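Peltus Trips and Visits — User Guide for Schools
Section 4: Setting up a residential visit 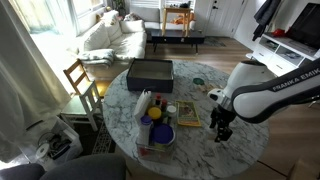
Use this section to create a residential visit record, attach pupils and staff, and send it for approval. A residential visit is any visit with one or more overnight stays. For day visits, see Section 3. For repeating local visits, such as weekly swimming, see Section 3.6.

You need the Visit Leader role or higher. If the New Visit button is greyed out, ask your school's Peltus administrator to change your role under Staff > Permissions.

4.1 Before you start

Have the following to hand:

Outline dates, including departure and return times
Name and address of the accommodation
Name of the transport firm
Provisional pupil list, or the year group it will be drawn from
Budget code from the school office

You can save a record without any of these except the dates. It stays in Draft and is not seen by the approver.

4.2 Create the visit record

1. Go to Visits > New Visit and choose Residential.
2. Enter a title. Parents see this title in letters and in the app, so write it out in full: "Year 8 Geography Residential, Jernumthorpe" and not "Y8 Geog Res".
3. Enter the departure and return dates and times. Use the 24-hour clock.
4. Choose the Visit Leader and the Deputy Leader. They must be different people, and both must have a current staff record.
5. Enter the accommodation. If the centre has been used before, start typing its name and pick it from the list. The address and contact number fill in from the last visit and should be checked.
6. Click Save Draft.

Note: The visit number is given at the first save and does not change. Quote it on all letters and purchase orders. A visit with the number 131 will appear as RV-131.

4.3 Add pupils

1. Open the Pupils tab and click Add Group.
2. Select a year group, a teaching group or a saved list.
3. Untick any pupil who is not going.
4. Click Confirm. Medical, dietary and emergency contact details are copied from the main pupil record.

The copy is taken once, when you click Confirm. Changes made to the main record after that date are not carried over until you click Refresh Details. Do this again on the last working morning before departure and print a new contact sheet.

CAUTION: Remove Group deletes the pupils' consent replies along with their names. It cannot be undone. To take one pupil off the visit, open that pupil's row and choose Withdraw, which keeps the reply on file.

4.4 Add staff and check the ratio

1. Open the Staff tab and add each adult, including those who are not employed by the school.
2. Set each adult's role for the visit.
3. Tick First Aid where a valid certificate is held. Peltus does not check the expiry date for adults outside the school.
4. Click Check Ratio.

The default ratio for residential visits is one adult to 15 pupils. Your administrator can set a stricter figure for each year group, but not a looser one. With 38 pupils on the list and the default in place, the check passes with three adults and fails with two.

Note: The Visit Leader counts towards the ratio. Coach drivers and centre staff do not, even if they have been entered on the Staff tab.

4.5 Request consent and payment

1. Open the Letters tab and choose the Residential Consent template.
2. Fill in the fields shown in yellow. The letter cannot be sent while any are blank.
3. Set the deposit, the balance and both due dates.
4. Click Preview, read the letter through, then click Send.

Replies appear on the Pupils tab as they arrive. The Consent bar must reach 100% before final approval can be given. Paper replies may be entered by hand — tick Paper Copy Held and keep the form in the office.

4.6 Send for approval

1. Open the Summary tab. Items marked red must be put right. Items marked amber may be left, but a comment is needed for each.
2. Attach the risk assessment as a PDF.
3. Click Submit.

The record is now locked. If it is returned, the approver's comments are shown at the top of the Summary tab and the record goes back to Draft.

Next: Section 5, Contact sheets and the out-of-hours phone list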